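Teto Two-Arm Kitchen Build Kit

For home builders and shared workshops
Listing updated 2022-01-27

We started Teto on a bench at the Hapeta workshop, wanting a two-armed helper that could stand at a kitchen counter without somebody having to rearrange the kitchen for it. It took a good while longer than we'd planned (the shoulders alone went through more versions than we care to remember), but we're very fond of how it has come together, and we hope you'll enjoy building yours as much as we did ours.

The kit comes as a body shell, two shoulder assemblies, two arms and your choice of end fittings. You'll need basic hand tools, a free weekend or two and a sturdy bench. Everything bolts together, so there's no welding, and every fastener bag is labelled by joint.

What's in the box
Body shell and base plate
2 arms with shoulder housings
Nomedon controller, pre-loaded
Cable set and 30 spare clips
Printed build guide, 71 pages

Power supply: 120 V
Hand: sold separately, left or right

The five-fingered hand is the part most people write to us about. It clamps on at the wrist, and we'd suggest leaving a bit of slack in the cable there — pull it snug and you'll feel it the first time you bend the wrist right back. 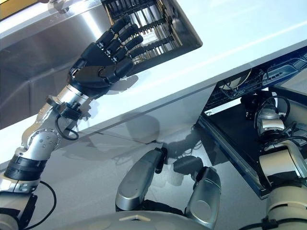

Do your first reaching trials with the power limit turned down, and go slowly near a sink or an open dishwasher door. Stainless steel and glossy counters can throw a lot of glare back at the head camera, and a blind or a softer lamp helps more than you'd think.

Clondo wrist adapters from the October batch onward fit without shims. For older ones, send us a note with your order and we'll pop a set in the parcel.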